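Clendalis Household Textiles: Folding and Sorting Set
README, release 8
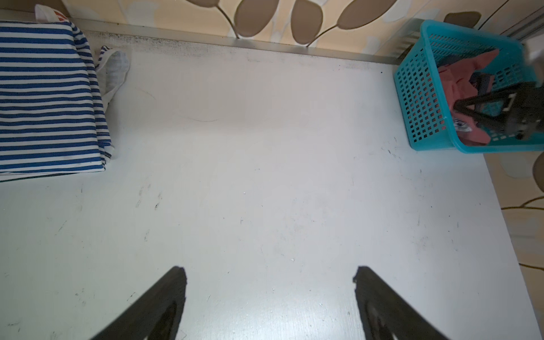
Clendalis is a collection of records on the everyday handling of household textiles, maintained by the Kanditgate office in Flestbridge. It covers folding, stacking and sorting at a table, with articles of the kind found in most homes: shirts, towels, tote bags, pillowcases and small linens. Work surfaces were left in their ordinary state, so that scuffs, specks and a line of grime toward the back of a white tabletop form part of the record. Striped fabric is well represented, including a folded piece in blue and white with a white strap loop beside it, and a turquoise mesh basket stands near the back corner of the table.

Contents

The release holds 1000 entries, divided among 19 article types. Each entry consists of an image and a short text note. Notes give the article type, the main colors and the state of the article: flat, folded, rolled or heaped. Where the type could not be settled — a folded shirt and a folded tote can look much alike — the note reads "unresolved" and lists the candidates.

Labeling terms

"Folded" applies to any article with at least one deliberate crease, however uneven. "Strap" covers handles, loops and drawstrings. "Container" covers baskets, bins and trays, whether or not they are in use. Marks on a work surface are recorded under "surface" and are never entered as articles.

Known limitations

Dark solid colors are underrepresented. Wool and knitwear were added only in December and account for 43 entries. Wall coverings recur from one entry to the next, and users who divide the set for testing should keep entries from the same room together. The Dow sorting list, which supplied the original article names, has no term for fitted sheets; these are filed under "bedding, other."

Corrections

Errors in the notes may be reported to the Kanditgate office, quoting the entry number and the field concerned. Corrections are issued with the next release — earlier releases remain available unchanged.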